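4.2 How the requests reached the performer

Most of the fan requests in our sample never left the town where they were made. Of the 200 items we coded, 70 were picked up by a second outlet, and these form the basis of this section. The rest appeared once, usually in a local paper or on a school page, and were not mentioned again.

The Grakville case is typical of the requests that did travel. A choir at the town's middle school recorded a short video asking the singer Nasodora to sit in on a rehearsal before her October show at the Pintér Theater. The local paper ran the story with a still from the video. Two radio stations then read parts of it on air, and the tour's press office replied the same evening. Coverage of the reply was longer than coverage of the request, and it quoted the choir less.

We interviewed 4 people who worked on the story. Barnabás Dobos, the reporter who wrote the first piece, said he treated it as a school item and gave it the space a bake sale would get. Loïc Texier handled press for the tour and told us he first heard of the video from a radio producer. Neither remembered seeing the online comments, although both had been tagged in them.

This matters for how we read the numbers in Table 3. Shares and comments were high in nearly 70 percent of the cases that drew no answer at all, so they are a poor guide to whether a performer's staff will respond. A call from a working journalist was a better one. We coded a call as present only when both sides confirmed it. 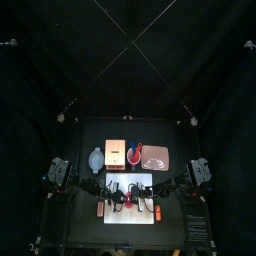
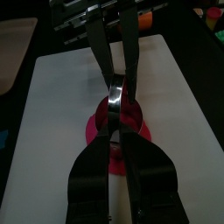

Figure 2. First panel: tabletop with a light blue bowl, a copper-toned box, a pink cup of utensils and a square tray. Second panel: gripper fingers and a curved metal band, close view.

4.3 Tone of the follow-up stories

Follow-up stories were coded for tone by two readers working apart, using the scheme in Appendix B. Disagreements were settled by discussion. Stories carried by the Drellico wire service were coded once, even when several papers printed them under different headlines.

The tone was warm in most first reports and cooler in later ones. Later stories gave more room to ticket prices, security at the venue and the cost of the visit to the school. In Grakville the second week of coverage was mainly about parking.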